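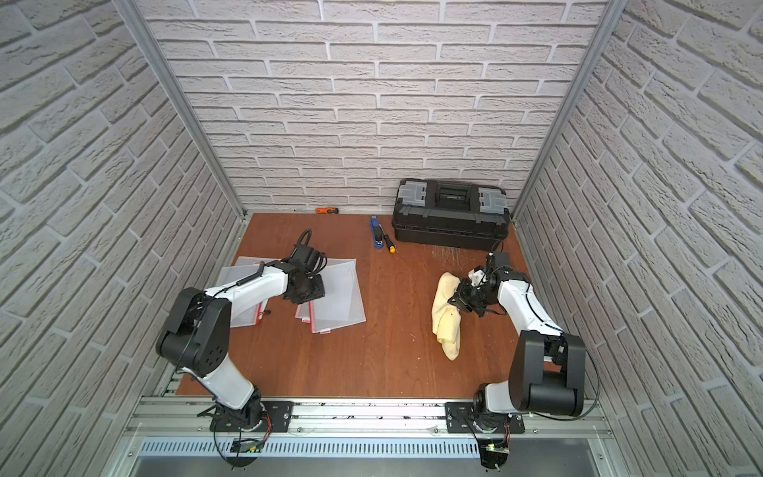

Junpei Hamada wrote back after the January notice to ask whether the rules for shared workcells are already fixed, and whether a reviewer could still change them. They are in draft. Reviewers can change any clause except the emergency stop clause, which is set by site policy.

Velumell is seeking reviewers for Fairclough, a written code of practice for two-arm robot benches that handle cloth, pouches and hand tools. The current draft has 56 clauses. Sessions are held at the Stillier building, Room 306.

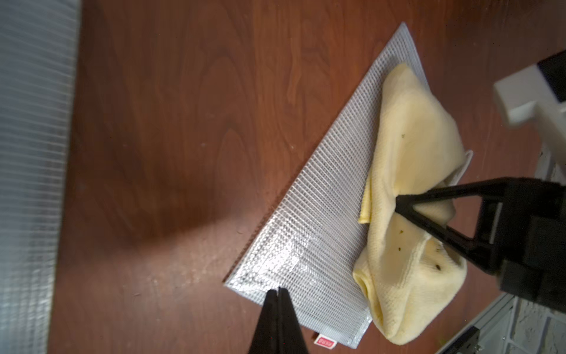 Clause wording is the main task. Reviewers read each clause against recorded bench work and mark it clear, unclear or not testable. Contact between a gripper and soft goods is the hardest part to write, as with a yellow cloth pinched between two fingers on top of a mesh pouch, where the draft must state which item counts as held. Comments are submitted on the form supplied, one clause per form.

What reviewers will do

1. Attend one briefing of 45 minutes.
2. Review the clauses on gripper spacing when both arms work over the same item.

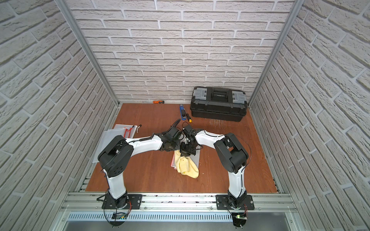
3. Review the clauses on hand tools left within reach of either arm.
4. Return all forms to Pauline Stockdale within 40 days of the briefing.

Requirements

Applicants should have worked with robot arms, machine guarding or test procedures. Programming skill is not required. Applicants must be able to read technical English and to state a pass or fail condition in one sentence.

Reviewers work from the draft as issued. Where a clause depends on the position of both arms, the form has a separate field for each arm, and both fields must be filled in.

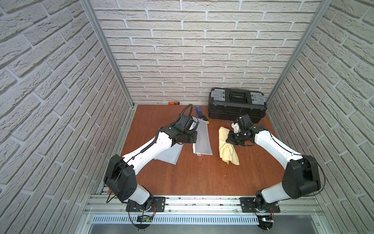

A form with one field blank is returned to the reviewer and does not count toward the total. Reviewers who disagree with each other are not asked to settle the point; both comments go to the editor, Jordan Rudd.

Reviewers are paid per completed set and named in the published code unless they ask to be left out.

Apply in writing to Beverley Tunstall, Velumell, by 2026-04-17. State your experience and any clause topics you would prefer to avoid.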